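**Subject:** Re: [seedsavers] How are you all storing small seed these days?
**Date:** Friday, August 11, 2023

> Hi all, quick one before the tomatoes bury me. I've been keeping everything in paper envelopes in a shoebox and I'm starting to lose track (and lose seed, the tiny stuff gets out through the corners!). What do people use for lettuce, poppies, tobacco, that sort of thing? And does anyone still bother with the fridge?

Oh, I have opinions on this one, sorry in advance!

I was a paper envelope person for years and I still use them for beans and squash, where a leaky corner doesn't matter. But for the small stuff I gave up after a bad winter with my Vainio lettuce. I'd saved what I thought was plenty and when I opened the box in spring a good part of it was down in the seams with the dust. Folding the flap twice and taping the bottom corners helps a bit, if you want to stick with the shoebox.

These days I'm all about plastic tubes with screw tops, the kind with the pointed bottom. You can pour out exactly as much as you want, the seed slides down into the point so even a pinch is easy to find, and you can see how much you've got left without opening anything. I get mine in bags from Cukholm and they've held up really well, although the labels they come with are useless and fall off if you so much as look at them. Masking tape and pencil, every time. 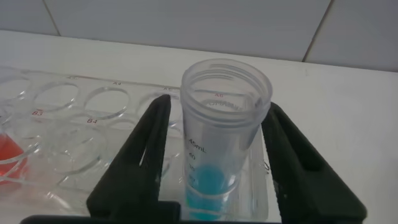
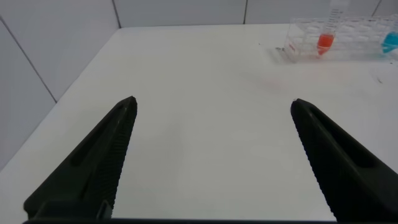 The big thing is getting the seed properly dry before you close anything up. Paper forgives you and plastic doesn't. I spread mine on a dinner plate in the spare room for 2 weeks, longer if it's muggy, and then it goes in a big jar with a scoop of dry rice for another 5 days before it gets its own tube. Lettuce I clean twice, mostly by blowing on it over the sink and getting fluff in my eyebrows.

As for the fridge, yes, I bother! Only for onions, parsnips and anything I've got a lot of, though. My last count was 61 varieties (I know, I know) and there's no room for all that next to the milk. The rest live in the hall closet, which is on the north side and stays cool even in a heat wave. When you do take something out of the fridge, leave it closed on the counter overnight so it doesn't sweat.

One thing I haven't sorted out is poppies. I have what must be roughly 600 seeds of the dark Jokstead one in a tube and they cling to the sides like crazy. Does anybody have a trick for static? I tried wiping the outside with a damp cloth and that did nothing. Somebody on here mentioned dryer sheets a while back but I can't find the message and I don't love the idea of the perfume.

Also, I'll have extra Drornora kale to trade in September if the finches leave me any. It's the curly one, pretty slow to bolt, and it came through last winter under nothing but some old leaves. I'd love a short-season pepper in return, but I'm easy. Write me off-list with your address and I'll get an envelope ready (a paper one, corners taped).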